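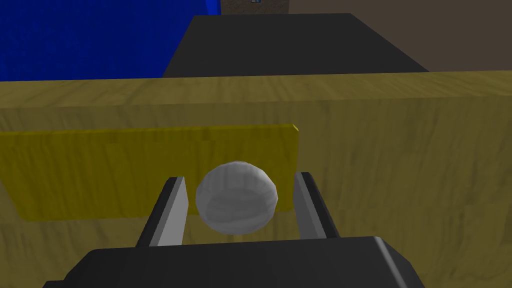
List Home | Archive | Thread Index | Previous | Next | Subscribe

Re: Wrist view alone in simulated household rooms
02/12/2022
By: Teresa Teixeira

Dear list members,

I am replying to the question that Bok-nam Kang raised on this list in November. The relevant part of the message is quoted below, and the answers follow in order.

> On the Stivari results: the summary says that the policy was
> trained in simulation with the wrist camera as its only input.
> Two points are unclear to our group at Hukosside. First, how
> does the method treat episodes in which the view is mostly
> wall? Second, were those episodes removed before the success
> rate was computed? If they were, the comparison with our
> own baseline would not be a fair one.
>
> Bok-nam Kang

The short answer to the second point is that no episodes were removed. The evaluation set holds 900 episodes, and every one of them is counted in the rate given in the summary. Of these, 163 were marked as "low view," meaning that a single plain surface covers most of what the wrist camera sees at one or more steps. Nuno Macedo wrote the script that sets the mark, and Graça Magalhães checked its output by hand before the rates were computed.

The first point needs a longer reply, and I have divided it into the items that our group at Prekberg uses in its internal report.

1. What counts as low view

The mark depends on the rendered image only. The script does not know where the arm stands in the room. In a typical case the open fingers point toward a large brown surface, and the rest of the room is left to the right side of the view, where the blue surface, the wooden chair parts and the small framed picture give the policy what little it has to judge its position.
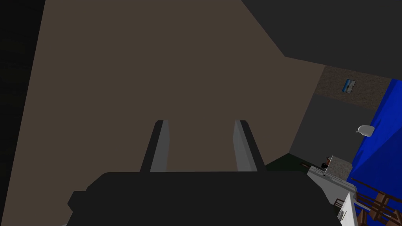 2. What the policy does with such a view

The policy keeps a memory of the last 32 steps. When the current view carries little information, the weight given to that memory goes up and the weight given to the new image goes down. The change is gradual, and it is learned during training; we did not set a threshold. In earlier versions the arm would often stop or turn back toward its start position. Zulmira Arruda suggested the longer memory after reviewing those runs, and the stopping became much less common.

We also tested the method with the framed picture and the furniture taken out of the rooms. The success rate fell, as one would expect, but the fall was limited to the low view episodes. The full table is in the report.

3. What remains open

There are 6 room layouts in the evaluation set, and all of them share the same simple shading. We therefore make no claim about real rooms, where light and clutter differ from one hour to the next. We also have no good account of the cases in which the gripper is close to a wall and pointed straight at it — the memory helps, but the policy still tends to choose a turn that is wider than it needs to be.
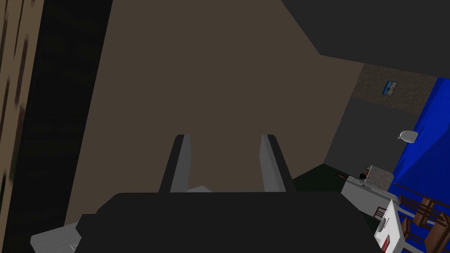
Wrist view near the brown wall, gripper open. Simulation render.

Members who wish to repeat the comparison should use the episode list in its original order. The memory is cleared at the start of each episode, but the random seed is not, and a different order will give slightly different rates. The Mendes loader shuffles by default, and this setting must be turned off.

I would ask Bok-nam Kang to let us know whether the Hukosside baseline was scored on the full set or on a subset. If it was a subset, we can score our policy on the same episodes and post both numbers to this list.

Requests for the report may be sent to me or to Nuno Macedo.

Sincerely,

Teresa Teixeira
Stivari project, Prekberg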